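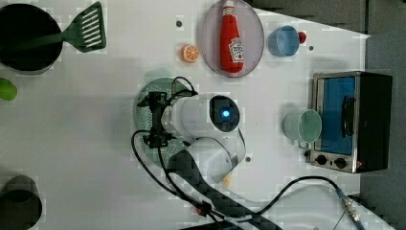
Jong-dae Kwon objected to an earlier draft of this section on the ground that hand guiding and remote control should not be compared by success rate alone, since the two methods produce different kinds of errors and the errors, once recorded, are what the policy learns. The section has been rewritten with that objection in mind.

Home Issues Authors Search Contact
Robot Learning / Teaching by Demonstration

4.2 Collection of demonstrations

Demonstrations were recorded on a single arm over a white table holding toy dishes and toy food. Two modes were used. In the hand mode, the operator stands beside the table, holds the arm at the wrist, and moves it through the task with the joints set to low stiffness. In the remote mode, the operator works a Dirden leader arm at a separate desk and the follower copies its joint angles. Twelve operators took part, none of whom had used the Dirden arm before. Each recorded demonstrations in both modes, with the order of modes switched for half of the group.

An overhead camera and a wrist camera were recorded in both modes. In the hand mode the operator's forearm often covers part of the overhead view, and a policy trained on such images may come to depend on it. We therefore replayed every hand demonstration on the arm without the operator and kept the images from the replay. A replay that failed the task was thrown out together with its source. The remote mode needs no replay.

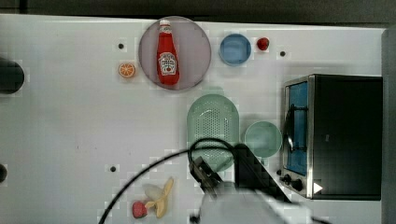 Anatole Poulain

4.3 Treatment of pauses and corrections

Remote demonstrations contain more pauses than hand demonstrations. Most fall just before the grasp, where the operator has no sense of contact and waits to judge depth from the camera views. Left in the data, these pauses teach the policy to stop at the same point, and in early trials with the Holtura controller it often failed to start again. We removed any stretch longer than 40 control steps in which joint motion stayed below a fixed threshold and the gripper command did not change. Shorter pauses were kept.

Corrections were handled differently. If an operator approached an object, backed away, and approached again, both approaches stayed in the record. Removing the first approach gave smoother paths but left the policy with no examples of recovery. Somogyi's labeling scheme, in which the end of each failed approach is marked by hand, was tried on 200 demonstrations and dropped, as two labelers often disagreed on where the failed approach ended.

Objects with an elongated shape call for a choice of grasp angle that round objects do not. Operators in the hand mode tended to turn the wrist early, well above the table. In the remote mode they turned it late, with the fingers already near the object. The wrist view changes quickly during a late turn, and for this reason the wrist stream was sampled at the full camera rate during the final approach.

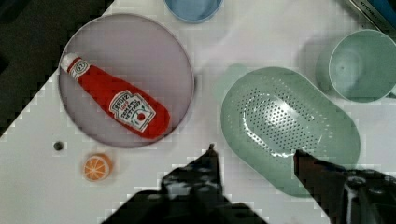 Figure 4. Wrist camera view with the fingers open; toy ketchup bottle on the plate, colander to the right.

The two sets of demonstrations were used to train separate policies with the same network and the same number of training steps. A third policy was trained on an equal mix. Settings for all three are listed in the appendix.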